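Speaker notes - Teaching by hand, teaching from a distance
Rawiri Hinds, Nokex
Version for the Bremholm meeting, 21 March 2024

Slide 1. Title
Say good morning, say my name slowly. Thank Benedek Halász for the invitation. Tell them the talk is 43 minutes and I will take questions at the end, but short questions are welcome in the middle.

Slide 2. Two ways to show a task
First way: you take the arm of the robot and you move it yourself. The robot records its joint positions. People learn this very fast. Second way: you stay away from the robot and you control it with gloves or with a headset. This is what I call remote control today. Some people in the room will prefer another word, and I don't want to discuss the word for ten minutes.

Slide 3. What we lose when we hold the arm
Your own body is in the camera picture. Also your hands are strong, and the motors are not doing the work, so the recorded motion can be too fast for them later. With two arms it becomes difficult for one person. With fingers it is nearly impossible. I tried it in February with both hands and I could not close even one finger in a good way. (Pause here, let them imagine it.)

Slide 4. What we lose with remote control
You do not feel the weight. You do not feel the contact. The operator learns to look at shadows and small movements of the object. New operators push too hard on the table. Benedek disagrees with me about how serious this is - he can say it himself after the talk.

Slide 5. Why we begin in simulation
An object that falls can be put back with one key. The operator can make mistakes and the fingers cost nothing. In the Uson project we collected 129 demonstrations this way, and we kept 60 of them. Explain what "kept" means: the item is inside the basket, the hand is away from it, and the operator did not stop to think for a long time in the middle.
If somebody asks about the rest: we did not delete them. They are stored and marked as failed.

Slide 6. Instructions to the operator
Read these from the paper, slowly.
Begin always with the hands open and near the edge of the table.
Look at the basket before you move.
Take one item only, and choose the hand which is closer to it.
If you miss, go back a little and try again. Do not correct in small steps.

Slide 7. The table task
Leave this slide on the screen while I speak. Say that the hands have thumbs, so a can and a flat box need different grasps. The can stands up and you close around it. For the flat box we ask operators to come from the short side. The bottle is the tallest item and it is easy to knock over with the back of the hand.
Mention that Yen, our small tool for replay, shows each demonstration again at 50 percent speed. Do not open it live, the last time it took too long to load.
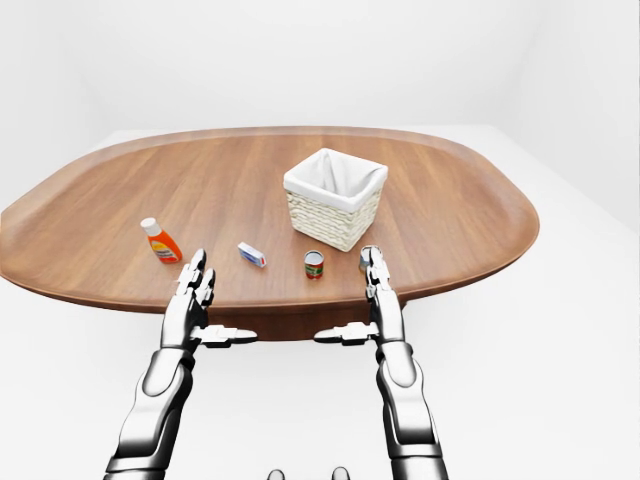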